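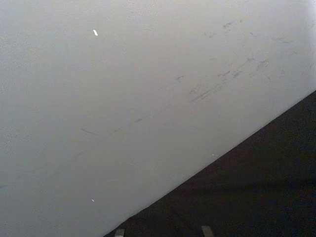 Hiding veg in mince: grated vs pureed, and does it still count?
Forum: Food and Eating > Fussy Adults
14 replies, page 1 of 1

platemath
I cook for one adult (me) who will eat mince in any form and no vegetable in a form I can detect. The GP wants more fibre and fewer excuses. Current method per batch:

500 g lean beef mince
200 g zucchini, grated, not squeezed
1 tin tomatoes
16 minutes at a simmer, lid off

Texture is acceptable. Flavour is acceptable. The problem is colour: green flecks, and once I see them I pick at it. Has anyone compared grating with pureeing on fibre retained?

Ekitz
Pureeing doesn't remove fibre. Juicing and straining does, because you throw the pulp out. If everything that went into the blender ends up in the pan, the fibre is in the pan. Particle size changes and that's it.

Peel the zucchini if the flecks bother you. You lose a bit with the skin, but a peeled zucchini you eat beats a whole one in the bin.

lowbench
Disagree with "that's it". Particle size affects how filling it is. I did the same bolognese both ways for a month and was hungry by 3 pm on the puree weeks. Grated held until dinner.

Ekitz
Fullness and grams of fibre are separate questions. He asked about grams.

lowbench
He asked because of his GP, who presumably cares whether he's into the biscuits at 3.

platemath
GP did mention the biscuits.

Sebastian Zamfir
Red lentils. 200 g dry to 500 g mince, rinsed, straight in with the tomatoes plus 600 mL water. They break down by the time the sauce is done and the colour goes with the tomato. More fibre per dollar than zucchini by a long way.

Simmer time will need to go up. 16 minutes is marginal for lentils in an acidic sauce — the tomato slows softening. Start them in plain water and add the tin once they've collapsed.

platemath
Is a lentil a vegetable for these purposes?

Sebastian Zamfir
It's a legume. The dietary guidelines count legumes with the vegetables and also with the meat alternatives, so take your pick, but don't claim it twice.

Utar
I'll be the unpopular one. Hiding it from yourself doesn't work long term. I was the same until my thirties, and what shifted it was eating one thing, cooked one way, every Tuesday until it was boring. Roast carrot in my case. Still can't do peas. But I can now order off a menu without a negotiation.

lowbench
Agree with Utar on this. Also roasting first drives off water, and water is most of what people hate about zucchini.

Ekitz
Repeated exposure is fine advice but he's after fibre this week. The two can run in parallel.

Plurkance
Has nobody said eggplant? Peel, dice to mince size, fry hard before the beef goes in. No green. Takes more oil than you'd like.

platemath
Eggplant is on the detectable list. Sorry.

Results from Sunday's cook. Lentils as per Sebastian, started in plain water, tin added after. Zucchini peeled and grated at half the previous amount. No visible flecks. Slightly thick, so I'd go to a bit more water. Froze four serves, ate one. Will hold the roast carrot idea in reserve.

Sebastian Zamfir
If you weren't eating legumes before, go up slowly and drink water with it. A full serve daily from a standing start is uncomfortable.

platemath
Noted, one day late.

Utar
Carrot. When you're ready.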